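The Thursday line at Bomau

By 4 p.m. on Thursday the line outside Bomau already bends past the bus shelter, and Afroza Munasinghe is waving me in through the side door with a box of onions on her hip. "Grab the other one, would you?" So I do, and that's the last I see of my notebook for an hour.

I'd come to write about shoes. Bomau started as a food pantry, but last April Afroza opened a free shoe room behind the canned goods, and it gave away 2449 pairs in its first year (school sneakers, work boots, slippers for people just out of the hospital). She'd noticed folks turning up in January in whatever they had left – and it bothered her enough to call Zasari, a thrift chain across town, and ask for its unsold stock.

Tài Đoàn runs the room. He used to sell boots at Sastus before the store closed, and he still kneels down to check where your toe sits! He won't hand over a pair until you've walked to the freezer and back. I tried on some loafers just to get the treatment, and he told me I'd been wearing the wrong size since college.

A family can pick 3 pairs a visit, no paperwork, and sandals go fastest once the weather turns.

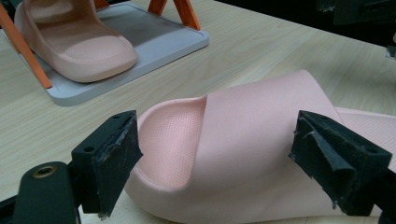
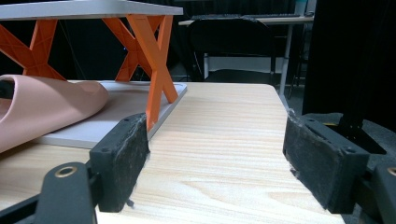
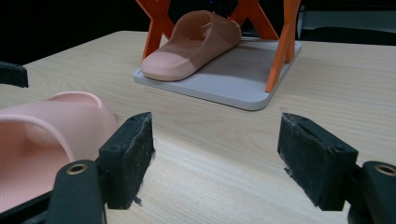

A light wooden tabletop in all three, with a pale pink slide in the first.

What they need now

Kids' sizes, mostly, and wide fits for men. Rent on the extra room is $300 a month, and the Phí bakery next door has been covering it, though only through the summer. Afroza is asking around for a second sponsor. Drop-offs are welcome any weekday morning at the side door, and please tie the laces together.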